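**Coaster** (also *drip mat*, or just "the brown squares" if you work where I work)

A coaster is a small flat piece of something that goes under a glass or cup so the table doesn't end up with a ring on it. I keep this entry on the Bukance kitchen wiki because I order the things, and I've developed opinions!

**Materials.** Cork, felt, stone, wood pulp, you name it. Pulp board is the classic bar kind, soft and thirsty, and it goes wavy after one good soaking. Kraft card is thinner and tan all the way through, and I like it best for service because it doesn't fight with whatever pattern is on the plates. Stone ones look lovely but they clack (and they chip, ask me how I know).

**Shapes.** Round or square, mostly. Squares stack neater and they're a lot easier to grab by the handful. When I'm setting up I take a whole stack, stand it on edge and tap it on the counter until the sides line up, same as you would with a deck of cards.
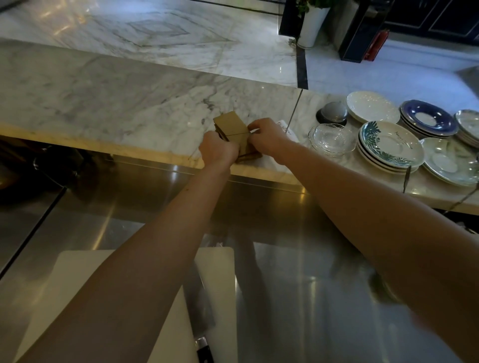

Rounds never do that for me, they roll off and I end up chasing them under the pass. Elínborg Eskildsen swears by rounds anyway and keeps her own pile at the Hedgaard-side bar, which we all leave alone.

**Storage.** Somewhere dry, flat, and well away from the dish area. We buy in cartons of 700 from Fundow, and an open carton left near steam will curl from the top down. If yours have curled already, put them under a pile of dinner plates overnight, that usually sorts out the worst of it.

**Writing on them.** People do, all the time. Plain kraft takes pencil and ballpoint nicely, so they double as table numbers or tasting notes. Coated card is hopeless for this, the ink just smears.

**See also:** Doily; Place card; Brotier trays (the entry still needs sizes, I'll get to it in January)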